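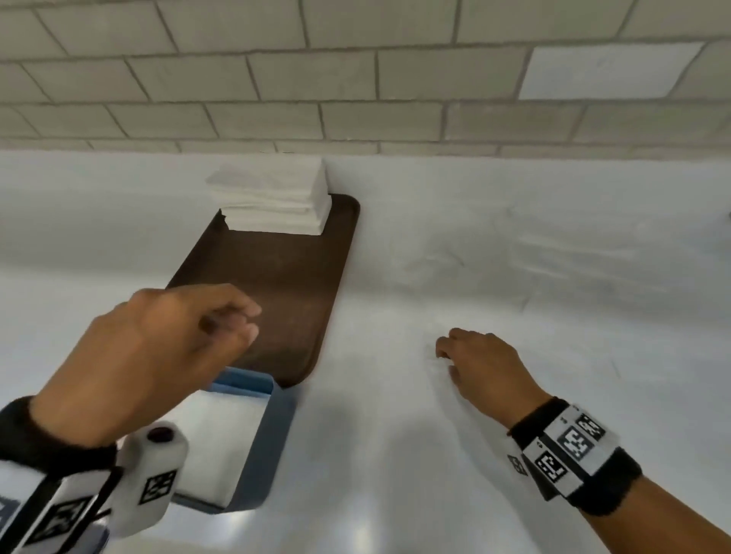 Napkin task, left hand near the brown tray, right hand on the counter.

Search this notebook Go

Print this entry | E-mail this entry

February, entry for the Wurora project, written after the afternoon session

I write this mostly for myself and for Isamu Ikeda, who will continue the processing when I have my exams. Tomomi Kawaguchi also asked for notes, so I try to be complete.

Goal of today: record the napkin task by human hands, with markers on both wrists and the camera at the head, and check if we can get wrist positions good enough for the student demonstration. The robot side is not ready, so we only collect and look.

Definition of the task, because we argued on it again. The person takes a folded napkin from the stack on the brown tray, lays it on the work area, presses it, and puts it in the blue one. Tomomi wanted that the person also moves the trays. I was against, but she is right that a demonstration where nothing has to be corrected teaches us little. We agreed that tray moves are allowed and must get their own label, "adjust". Please do not use "move", we already use it for the hand traveling without object.

First run, saved under Koyama (we name the runs from Tomomi's list). 2182 frames. In 427 of them the detector lost the left wrist. I checked by hand where it happens and it is mostly when the left wrist turns outward to reach the far end of the brown tray. The right wrist is much better. I had expected the opposite, as I am right-handed and move this hand more.

I tried two changes in the software afterward:

- lower threshold for the marker edges. It finds more markers but also false ones, at the line between the wall and the counter. I put the old value back.
- filling short gaps by interpolation. Good for small gaps, bad for long ones, where the wrist goes through the table. Isamu, there is a limit in the config file now, do not increase it before we talk.
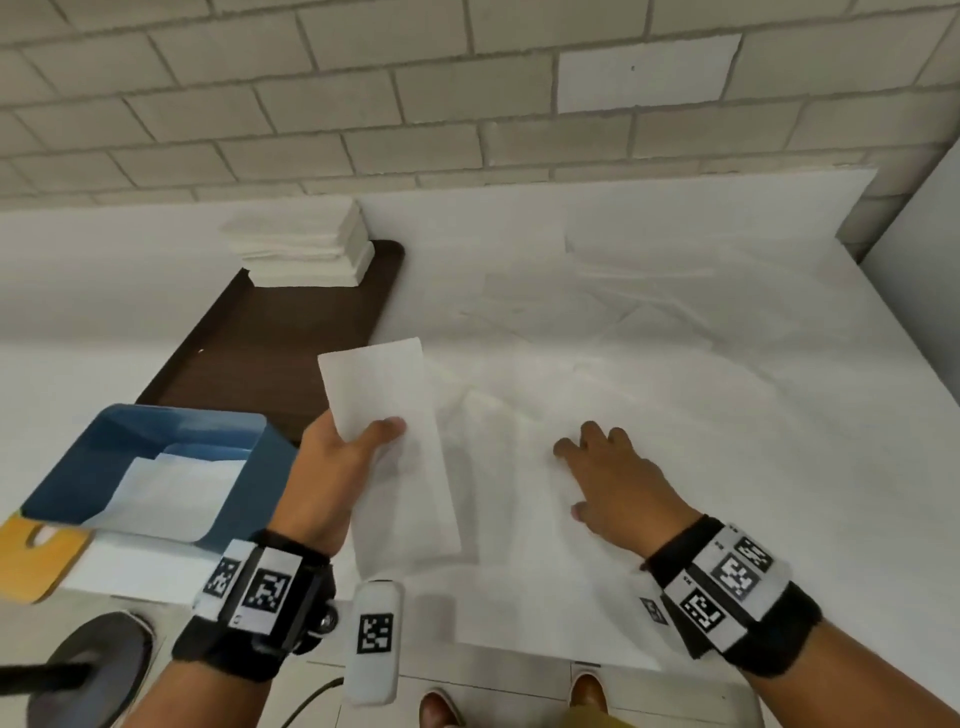

Occlusion is the main problem and I think it cannot be solved by the detector only. When both hands are busy, one of them often hides markers of the other, or the arm rolls and the plate looks to the floor. The pressing step is easier for us: the right hand is flat with the fingers spread on the sheet, the marker on top of that wrist is turned to the camera, and meanwhile the left hand can hold the napkin upright above the table. I would like to use such moments as anchor points. We take the wrist position when the hand is flat, assume the height of the table, and correct the drift from there. Tomomi says the wrinkles in the sheet make the height wrong. This is true, but the error from a wrinkle is small against what we have now. I will test it with a ruler before I say more.

Other remark about the napkins. The stack is a difficult object for labeling. In the list of objects it was written one time as "napkins" and one time as "paper", and the script made two objects. Corrected to "napkins" everywhere. A single one in the hand is "napkin", without s.

Second run, saved under Huner. Here the person should take more time at each step. It helped: the left wrist was lost in 498 frames, but the run is much longer, so as a share it is better. I have not calculated the share properly, because I cut the start by hand and I must first write down where I cut. (To do tonight.) 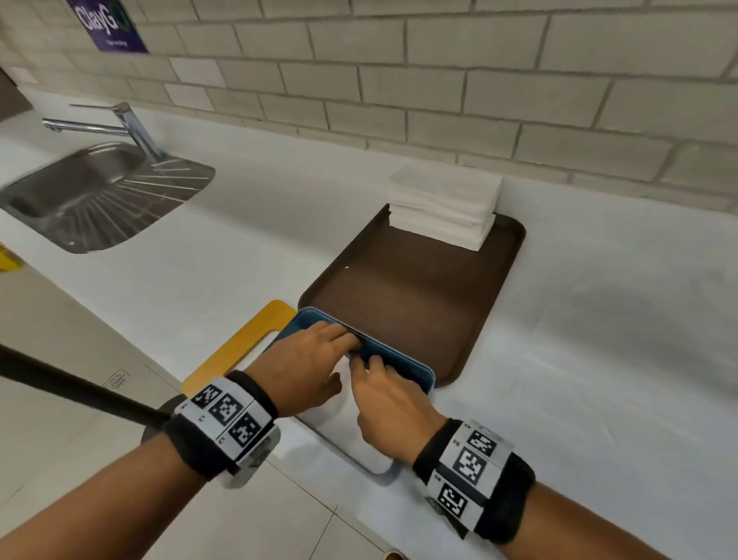 Words: 835 | Reading time: 4 min

Labeling of "adjust". We need a rule for when it begins. My proposal is the first frame with fingers over the rim of a tray, so both hands on the edge of the blue tray as in this view is already "adjust", even if the tray stands still. Isamu proposed to begin only when the tray moves. His rule is cleaner for the robot, but then I must compare frames and my eyes get tired, and two persons will not choose the same frame. We label 3 short pieces with both rules and compare.

The faucet next to the counter is polished metal and I was afraid of reflections. I looked for false detections on it in Huner and found none. I did not look in Koyama.

Clock problem: the head camera and the wrist bands did not start at the same time. I used a clap at the beginning to align them. Please keep the clap in every recording, also when you are in a hurry. For one recording today I forgot it, it is in the folder Jelirari, and I could not align it. I leave it there but do not use it for training.

To do:
- write down cut frames for Huner
- ruler test for the table height
- ask Tomomi if the wrist plate can be tilted a little toward the thumb
- Isamu: labels with both rules, then send me the two files
- charge everything, the left one was almost empty at the end

Question still open: do we show the gap frames in the demonstration or hide them? I prefer to show them in gray.

Contact: Wurora student project notebook | Copyright the authors | Back to top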